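Shared Workshop Arm Gets Its Stacking Routine at a Toy Kitchen Counter

By Malcolm Entwistle
January 2024

A black robot arm built by members of the Furnival shared workshop is stacking colored blocks on the counter of a toy kitchen, and the people working on it say they plan to have it running for visitors at the open evening in February.

The arm is known in the workshop as Skelteo. It was started last summer as a repair job on an older arm that had been given to the shop with two dead motors and no manual. Most of that older arm is gone. The plates and brackets were redrawn and remade one at a time over the fall, and the wiring was replaced from the base up after a pinched cable shorted out the wrist for the second time.

Money for the project came from the members. The materials fund put in 500 dollars, and the group spent almost 2,000 in total, most of it on motors. A commercial arm of the same reach was priced at more than 3,000 when the group looked in the spring, before adding a gripper.

The current work is on placement. Picking a block up was solved before the holidays. Setting it down on top of another block, squarely enough that the pair stays standing when the fingers open, has taken longer. The group writes its motion routines in Pimov, a small scripting tool that one of the members put together for an earlier plotter project and has since stretched to cover six joints and a gripper.

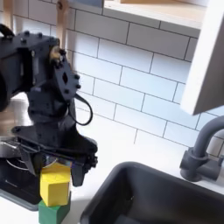 How does the arm know when to let go of a block?

It watches the load on the motors. When the block being carried touches the one below, the load on the shoulder and elbow changes, and the script waits for that change to hold steady before it opens the fingers. If the change never comes, the arm goes back up and stops.

The first version of the routine did not use motor load at all. It drove the gripper to a fixed height and opened. That worked on the bench, where the arm was bolted to a steel plate and every block was the same size to within the thickness of a piece of paper. It did not work once the arm was moved to a counter that was not quite level with its base. Blocks were either dropped from too high or pressed down so hard that the motors tripped their own protection and the arm went limp.

Switching to load sensing fixed most of this but brought in a new problem. The cable running down to the gripper is stiff, and at some angles it pushed back enough to look like contact. The arm would stop in midair, decide it had arrived, and let go. Members spent two evenings moving the cable clips and trying different lengths of slack. The answer was a longer loop at the wrist and a short table in the script listing how hard the cable pulls at each angle, which is subtracted before the reading is used.

The toy kitchen was brought in for the counter work. Its surfaces are at a fixed height, it has edges and fittings that the arm has to steer around, and it can be bumped without anybody worrying about it. The group had been using a folding table, which moved whenever someone leaned on it.

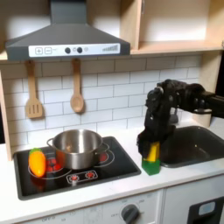
The gripper holds a yellow block on top of a green one, on the counter between the cooktop and the sink.

Reaching the counter without hitting anything took some planning. The arm's elbow sticks out farther than its drawings suggest because of the motor housings, and on early runs it was the elbow, and never the gripper, that caught on things. The script now moves the arm through a set of saved in-between positions before it comes down. These were recorded by hand, with the motors switched off and one person holding the arm while another pressed the key to save.

There are 37 saved positions in the current file. A few are left over from the bench and are no longer used, but the group has been reluctant to delete them in case the routine needs to be run on the steel plate again for testing. Each one is named after whatever was nearby when it was recorded, so the file contains entries such as "over sink" and "hood, too close."

Speed has been kept low. The motors can move the arm a good deal faster than they do now, but the base is held by clamps, and quick stops make it rock. A heavier base is on the list. One member has offered a piece of cast iron from a scrapped drill press, and it still needs to be drilled and flattened on one side before it can be fitted.

The gripper is the newest part. It has been through several versions. The first had straight fingers driven by a single gear and could not hold a block level, so anything it carried tipped toward the floor. The present one keeps its fingers parallel as they close. Grip pads were cut from a sheet of rubber bought from Cindgate, a supplier of small parts that several members use, after foam pads wore through in less than a week of evening sessions.
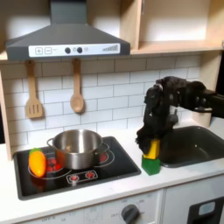 Placement errors are now small enough that the group has moved on to how the arm behaves near other objects. Until this month every run was done on a clear surface, and the script took for granted that any path from one saved position to the next was open. Having a steel pot with a loop handle on each side standing on the cooktop changes that, as does a toy pepper lying in front of it, and a straight sweep from the left side of the counter at low height is ruled out. The routine now lifts before it travels sideways and comes down only when it is over the target. This adds time to each run, and the members working on the script would like to shorten the lift once they have a better measure of how tall things on the counter are likely to be.

That measure does not exist yet. The arm has no sense of what is on the counter except what it is told, and each object has to be entered in the script by hand as a box with a width, a depth and a height. A ruler is kept next to the keyboard for this. Anything moved after the numbers are entered is treated as if it were still in the old place, and runs have been stopped more than once by somebody noticing this in time and reaching for the power switch.

The switch itself was added in the fall and is now required for any session. It cuts power to the motors but leaves the controller running, so the script does not have to be reloaded. Because the arm drops when power is cut, the rule in the workshop is that one person stands by the switch and nobody puts a hand under the arm. The group looked at fitting brakes to the shoulder joint. They cost too much for this year, and a spring that takes some of the weight is being tried as a cheaper way to slow the fall.

For the open evening, the plan is to run the two-block stack on a loop, with the blocks taken down and put back at their starting points by a member between runs. Taking the stack apart with the arm has been tested and is less reliable. The fingers tend to nudge the lower block as they close on the upper one, and the second run then starts from the wrong place. A wider opening would help, but the finger travel is limited by the linkage, and changing it would mean remaking two of the plates.

A third block is being discussed. The script can already be set to build higher, and the arm has the reach. The difficulty is that small errors add up from one level to the next, and the group has not settled on whether to correct for them or to start with blocks cut more accurately. One member is cutting a new set from maple to find out how much of the trouble comes from the blocks.

The drawings for the plates and brackets will be put in the shared folder for members once the gripper version is final. The parts list is already there, though the motor section is out of date and should be checked against what is on the arm before anything is ordered. The Pimov scripts are kept on the workshop computer, with a copy on paper in the binder under the bench.

Members who want to help before February can sign up on the sheet by the tool cabinet. The most useful jobs at the moment are drilling the base, printing cable clips, and standing by the switch. No experience with robots is needed for any of them. People coming to the open evening do not need to sign up and can come in by the side door.

Contact the workshop desk | © Furnival Shared Workshop | Back to top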